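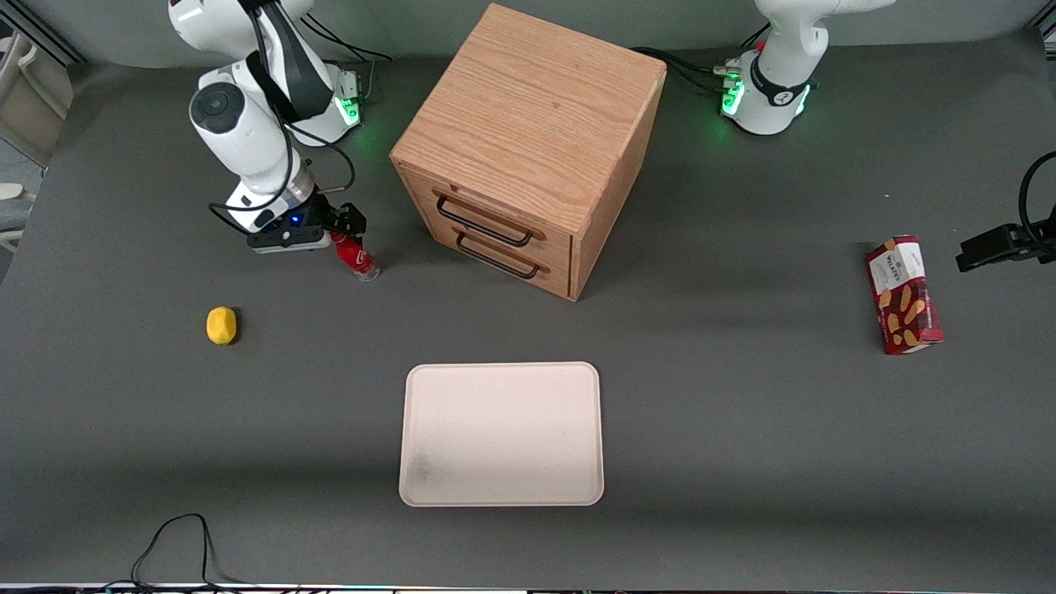 The Kallska two-drawer cabinet, after a winter of use

By Miroslava Kuruc
Jun 11, 2022

Let me begin with the drawers, as they are what you pay for. The Kallska is a small benchtop cabinet sold by Nemis to people who own more odds and ends than they have places to put them. I belong to that group. I have belonged to it since I inherited my father's sewing notions, his fuses and a cigar tin of keys that fit no lock in Saskatchewan.

It ships flat, in a box that weighs more than the furniture inside it. The instructions run to 17 steps, and step four asks you to have completed step six. I was at it for most of an evening, with a break for supper and another for language. My neighbour Eduard Šimko put his together in half the time, and one of his drawers now opens only from the back.

Once assembled, it is a decent object. The joints are tidy, the colour is an honest pale brown and the feet don't scratch. I waxed the runners in April with the stub of an old candle, after the lower drawer had taken to seizing whenever the furnace came on. It has behaved since, apart from a small groan when asked for the scissors. 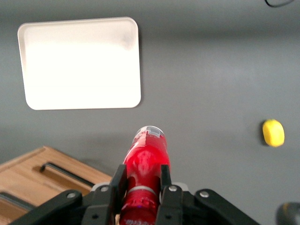
The size is where I start to grumble. Nemis calls the drawers "generous," and so they are if you are storing buttons. A standard envelope goes in on the diagonal. A full-size stapler goes in and then the drawer doesn't, so mine lives on top with the stamps, where it lived before I spent any money. The catalogue shows the thing holding a complete set of watercolours and a folded scarf. I would like to meet that scarf.

For comparison I borrowed a Corker, the steel one with the label slots. It is the better machine for screws and anything oily, and it closes with a bang that sends the cat under the chesterfield. I also looked at a Hrubý, which has dovetails, brass pulls and a price that made me put my glasses on to check it. It's lovely. So is a canoe.

The handles deserve a paragraph. They are held on by one screw apiece and work loose about every 3 weeks. A dab of nail polish on the threads fixed one of mine. The other I tighten whenever I'm on the phone with the bank, so it is very tight. 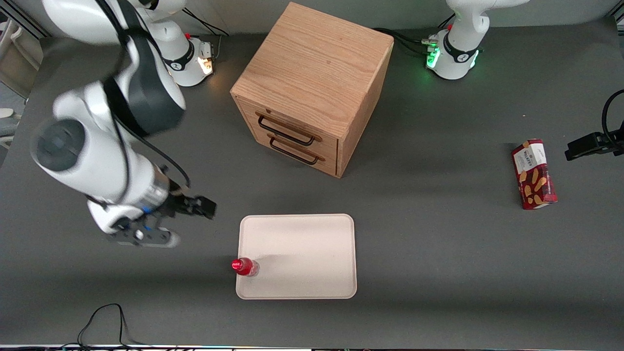
White tray with rim, kept on the bench for whatever the drawers won't take.

Nemis will send replacement handles if you write to them, and they arrived promptly, in a different finish. There are no dividers. You can buy them separately, or cut down a cereal box as I did and save the money for postage.

Would I buy it again? At the sale price, yes, and I'd measure the stapler first. At full price I would wait for Eduard to get tired of his. He has offered it to me twice already, both times from behind.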